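Ticket 2629: Planer bricht beidarmige Übergabe mit Selbstkollision ab
Projekt: Nulari
Komponente: Bewegungsplanung / Kollisionsmodell
Gemeldet von: Emerson Trindade
Bearbeiter: Kazimír Kopecký
Status: in Arbeit
Angelegt: 7/7/24

Fehlerbild
Beim Anfahren der Übergabepose liefert der Planer für den rechten Arm keine Bahn mehr. Im Log steht "start state in collision", Linkpaar Greifer links / Greifer rechts. Der Task-Server wartet danach bis zum Timeout von 2000 ms und setzt die Sequenz zurück. Tritt seit dem Update auf Build 1510 auf, mit dem Stand vom Mai lief dieselbe Sequenz durch.

Schritte zum Nachstellen
Sequenz "Uebergabe_Mitte" laden, beide Arme freigeben, linken Arm zuerst anfahren lassen. Rechten Arm per Einzelschritt nachziehen, Greifer offen. Abbruch kommt bei Wegpunkt 73.

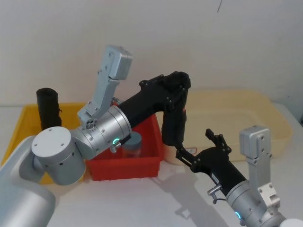
Stellung der Arme über den Behältern, linker Greifer nach unten, rechter Greifer geöffnet nach links.

Kommentar Kopecký
Die Greifer stehen eng, berühren sich im Modell aber nur wegen der Hüllkörper. Build 1510 lädt für die Finger wieder die groben Zylinder statt der konvexen Netze. Außerdem fehlen die hellgrauen Halter an beiden Armen komplett im Kollisionsmodell. Das erklärt den Abbruch nicht, muss aber mit rein.

Kommentar Trindade
Netze von Hand eingetragen, Planer neu gestartet. Startzustand wird jetzt als frei gemeldet. Die Bahn zurück über den roten Behälter geht mir mit dem Unterarm zu tief, das Glas darin ist in der Planungsszene nicht angelegt. Bitte Behälter und Inhalt als Objekte ergänzen, vorher fahre ich die Sequenz nicht im Automatikbetrieb.

Offen
Pfad zu den Netzen im Launch-File korrigieren (Kopecký)
Halter als Quader ins URDF
Planungsszene um gelben und roten Behälter sowie die flache Schale erweitern (Trindade)
Danach Wiederholung mit halber Geschwindigkeit, Log hier anhängen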